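Stedix Bin Station
Tabletop picking cell for mixed small goods

Product no. 254
Made by Gemham

Overview | Setup | Care | Repair | Spare parts

The Stedix Bin Station is a single-arm picking cell for shops that sort returns, repack kits or clear mixed bins. It mounts to a wooden or steel worktable and picks from an open bin set flat on the table top. One arm, one two-finger gripper, one side camera at table height and one controller make up the standard package. The bin is supplied by the customer.

This page covers setup, regular care and the repairs that can be made on site. Wiring diagrams and the full parts drawing are in the service manual that ships with the controller.

What is in the package

Arm with base plate and four bolts
Two-finger gripper, black, with one spare set of fingers
Side camera with clamp and stand
Controller with power cord
Arm cable, 3 m
Hex key set and torque wrench
Feeler gauge
Service manual

Price: 2,680 for the gripper and camera kit. The arm and controller are quoted separately.

Setting up the table

The table has to be level and must not rock. Check it with a spirit level in both directions before the base plate goes on. If the table has adjustable feet, lock them after leveling. On wooden tops, drill through and use the large washers supplied. Wood screws will work loose within a few weeks and the arm will lose its position.

Leave a clear strip of table in front of the bin. The side camera uses the line where the bin meets the table as its reference, and labels, tape or tools in that strip can throw it off.

Placing the bin

Any straight-walled plastic bin can be used if it fits within reach of the arm. Frosted and colored bins are fine. The picking software does not need to see through the wall, but the outline of the bin has to be plain against the background.

1. Set the bin flat on the table with the long wall facing the side camera.
2. Slide it until both ends are inside the marks on the setup screen. A small gap at one end is acceptable.
3. Run "Find rim" with the bin empty. The gripper moves slowly along the rim and stops at each end.
4. Fill the bin and run "Find rim" again. If the two results differ, the bin wall is bowing under load. Use a stiffer bin or fill it less.

Loose bags and plastic sheet are the usual reason for a bad rim reading. Clear film that stands up above the rim reflects the overhead lights and can be read as part of the wall. Push it down or take it out before running the cycle. Tall items leaning over the back edge should also be laid down.

Side camera

Clamp the camera stand to the floor or to a separate table. Do not clamp it to the table that carries the arm. Set the lens level with the side of the bin, tighten the clamp by hand, then give it a quarter turn with the hex key.

The camera will often have the ceiling behind the bin in view. Strong overhead light does no harm as long as it stays the same between calibration and use. If your lights are on a timer or a motion switch, calibrate with them on and keep them on for the shift. Exposure is set under Camera > Light. The factory value is 107. Lower it if the rim disappears into the background.

Gripper calibration

Calibrate after every finger change, after a collision, and whenever the arm has been unbolted.

1. Move the arm to Park. The gripper should hang above the left end of the bin, clear of the rim.
2. Close the fingers fully and check that the tips meet. Use the feeler gauge if you are not sure.
3. Open the fingers and choose "Tip check." The arm lowers one finger toward the rim and stops short of it.
4. Compare the gap on the screen with the gap at the bin. Enter the difference and save.
5. Repeat at the right end.

Keep hands out of the bin during the tip check. The arm is slow in this mode but it does not stop on contact.

Regular care

Every shift: wipe the finger tips with a dry cloth and look for cuts in the finger pads. Empty the bin of film scraps and loose labels.

Every week: check the base bolts against the torque table. Clean the camera lens. Run the arm through its full range with no bin on the table and listen for scraping.

Every March, or once a year on a date that suits you: change the finger pads, check the arm cable for wear where it passes the elbow, and back up the controller settings. Sites that pick metal parts should change the pads twice a year.

Do not use solvent on the gripper. It takes the matte finish off the fingers, and the side camera then picks up glare from them.

Repairs you can make on site

Finger does not close fully. Remove the finger, clean the slide and refit. If it still sticks, the slide pin is bent. Order the pin set.

Gripper drops light items. Worn pads in almost every case. Replace both pads, even if one looks good.

Arm stops above the bin with message E3. The rim reading is out of range. Check for film above the rim, then check that the bin has not been pushed along the table.

Camera picture shakes. The stand is touching the worktable, or the clamp is loose.

Arm will not leave Park. Check the cable at the controller end first. If the connector is seated and the light is still red, call service. Do not open the arm housing.

Spare parts

Finger set, pair
Finger pads, pack of ten
Slide pin set
Camera clamp
Arm cable, 3 m
Base bolt and washer set

Parts ordered before noon ship the same day from the Sepúlveda warehouse. Cells bought through Idance carry the same warranty, but parts for them must be ordered through Idance.

Service contacts

Setup and calibration: Notburga Marti
Repairs and returns: Benedikt Camenzind

Please have the serial number ready. It is on the underside of the base plate and also under Settings > About.

Page last revised 16th January. Specifications may change without notice. 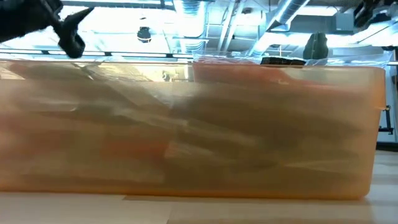

Gripper above the left end of a filled bin, side view from table height.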